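# Bretis table-clearing set

Notes and data card for the two-arm build in our shared workshop. Read the "What this doesn't show" section before you get excited.

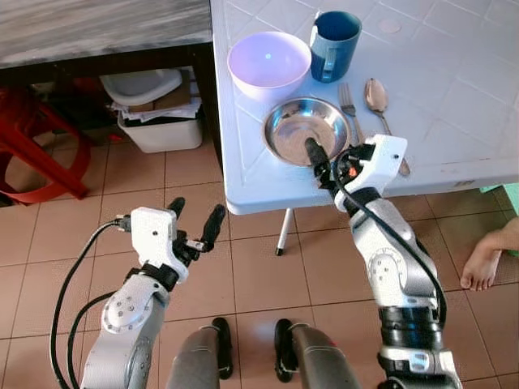
*Written by the Bretis build group, Driltum workshop. Last edited in June.*

## What it is

358 teleoperated recordings of a two-armed robot handling tableware on a white folding table. One of us drives, the robot copies, and everything the head camera and the joints report gets saved. The dishes are ordinary kitchen stuff: bowls, a mug, a fork, a spoon. In the still above, the tip of one right finger is touching the inside of the steel bowl while the gripper housing sits just over the spoon handle. Anyone planning to train on this should look hard at that overlap. From the head camera, the gripper hides part of whatever it is working near, and there is no second view to fall back on.

The recordings were made to find out whether a cheap build could collect data good enough to train on. My own answer so far is "maybe, for bowls." Others in the group are more cheerful.

## Contents

| Item | Value |
|---|---|
| Recordings | 358 |
| Task variants | 7 |
| Camera views | 1 (head) |
| Label files | one per recording |
| Annotated grasp attempts | 1,262 |

A grasp attempt is logged when the fingers start closing, whether or not anything ends up between them. We argued over this. Counting only the good ones would have made the table look nicer and the data less useful.

## Folder layout

```
bretis/
 recordings/
 labels/
 calibration/
 splits/
 CHANGES.md
```

The split files are plain text lists. The test split holds back whole sessions, so don't reshuffle it by recording and then report a big number. Somebody already did that with our first release and the score fell apart once the sessions were separated again.

## Hardware

The arms are the Arain kit, assembled from the printed guide with two corrections that are in `calibration/notes.txt`. Each arm ends in a white gripper housing with two black fingers. Cables run outside the arm segments with slack left in them, and on long reaches the slack matters more than the kit guide admits. If your joint readings jump near full extension, check the cable before you blame the encoder. I lost an evening to that.

Drive software is Juvuvance, unmodified apart from a lower speed cap. It claims automatic camera-to-arm calibration. I wouldn't rely on it. We redo ours by hand at the start of each session and the results are in `calibration/`, including the bad ones.

## Labels

Each label file has start and end times, the arm used, the target object and an outcome. Outcomes are `held`, `slipped`, `missed` and `unclear`. Please don't merge `unclear` into `missed`. It means the person labeling couldn't tell from the video, usually with the gripper in the way.

Object names are short and dull: `bowl_plastic`, `bowl_steel`, `mug`, `fork`, `spoon`. Color isn't in the label.

## What this doesn't show

- That the robot can do any of this by itself. A person is driving in every recording.
- That it would work on another table. The tabletop has a square-patterned texture and we have tested no other surface.
- That two arms help. In most variants one arm does the work and the other hangs open off to the side. Six of the variants could be done with one arm.
- Anything about clean pickup of cutlery. Flat steel on a hard top is the worst case for these fingers, and the fork numbers are poor.

## Known problems

Reflections in the steel bowl confuse the off-the-shelf segmenter we tried. It kept finding extra objects inside the bowl. Masks for `bowl_steel` were left out of the release for that reason.

Background is not controlled. The floor is pink tile with pale grout, there are things stored under the counter, and people come into view. Crop if that bothers your model, but crop the same way in training and test.

Left-arm timestamps lag the video in early sessions. A fix script is on the list - it has been on the list for a while.

## Use

Free for hobby and classroom work. If you publish a result, say which split you used and post the failures along with it. Corrections to labels are welcome as patches against `labels/`, one recording per patch.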